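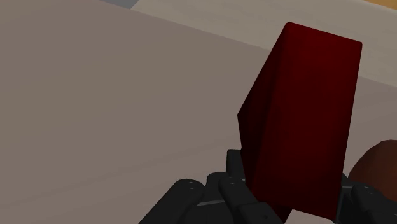

2 min read

Shiuli Majumder builds her robot hand in the evenings, on one half of a table in the Skorna shared workshop. The other half belongs to people who repair bicycles. When I visit her in November, she has the laptop open and the real hand is in pieces next to it.

"First it must hold the block in the simulator," she tells me. "After this I allow it to touch real things."

The block is dark red, with soft edges and nothing written on it. In the simulator the black fingers press on it from two sides. I ask why she chose such a simple object. "A cup has a handle, a bottle has a neck, and then you don't know what you are testing," she says. "With a block I can see if the fingers are wrong."

She calls the project Tak. It started 19 months ago at her kitchen table, with a gripper that had only two fingers. She printed the parts herself and was not happy with them. "It could hold a sponge. Everything else fell on the floor, and my neighbor downstairs was not pleased."

The present version has its own simulation model, which she draws again each time she changes a part. This takes her many evenings. The last change was to the fingertips, which she made rounder. I ask if she was not tempted to buy a finished hand. She laughs. "I looked at the price and closed the page. Also, I want to understand why it drops something. If I buy it, I can only complain."

The motors come from an old machine that the workshop was giving away. Three of them were broken, and she spent most of the summer looking for others of the same size. The control board she wired herself, then wired again after she had mixed up two cables. She shows me the burned one, which she keeps in a jar.

What is difficult now is the force. In the program she can set it with a number, but the real motors do not obey so nicely, and the joints have some play. "The computer hand is a very polite hand," she says. "Mine is more stubborn."

We stop at 8 in the evening, when somebody needs the table for a wheel. She packs the real fingers in a lunch box and puts the laptop on top. Next she wants to try thinner tendons, and she has already ordered the cord.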